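Two-armed robots coming to our packing bench — what happens to the people?

Posted Jul 1, 2019 in Work & Careers

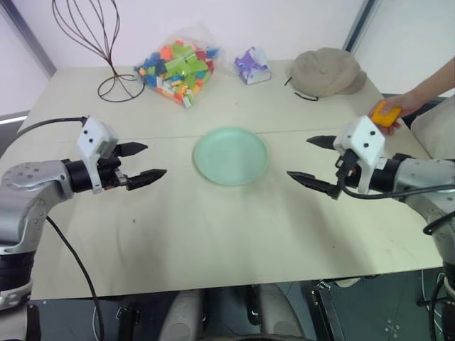
I work in the packing shed at Pemedley (we do mail-order homeware and gifts, about 300 of us on the site) and I've been on the benches for nearly 2 years. Management have told us they're trying out a pair of robot arms for the mixed orders, the fiddly ones with a plate and a cap and a bag of kids' bricks all going in one box. They keep saying it's "to help the team". I'm not against it, my wrists would be glad of a rest! But has anyone been through this? Do they move you, retrain you, or just let the agency staff go and hope the rest of us don't notice? We've got a meeting in September and I'd like to go in with something sensible to ask.

Trudent
Joined: a while back. Posts: 626

We had arms put in at our place, so I can tell you how it went for me. They didn't get rid of my job but they did change it, and I wasn't ready for how much. I used to pack all day and chat to whoever was next to me. Now I look after two stations, set things out for the arms, take over when something soft or see-through is giving them trouble, and log every stoppage on a tablet. It's easier on the back and a lot harder on the head — I go home tired in a different way.

What I'd ask at your meeting:

Who gets trained, and is it in paid hours? Ours was "optional" and after the shift, so the parents all missed out.

Does the pay go up if you're minding machines? Ours did, but only after the union rep kept on about it for months.

What happens to the targets? We went up to 3,000 items a week per station and the number was set before anyone had tried a full week of it.

Can the people on the bench stop the arms themselves? Get that one in writing.

Also ask about breaks. I used to get a breather whenever the stock ran late and those little gaps have gone.

Arango

they always say its to help the team. get your cv up to date

Praveo

Bit harsh, that! I'm on the other side of this as a shift lead, and we kept everybody on the permanent books. I won't pretend about the agency lot though, we took on fewer of them the next Christmas and I felt rotten about it.

My tip is to put your name down early for helping with the trial. The people who were standing at the table in the first weeks, handing things over and telling the engineers which items are a pain to pick up, ended up with the better jobs. They were also the only ones who got listened to about where the bench should go. And do tell them about your wrists, get it noted down now, before the new job descriptions are written.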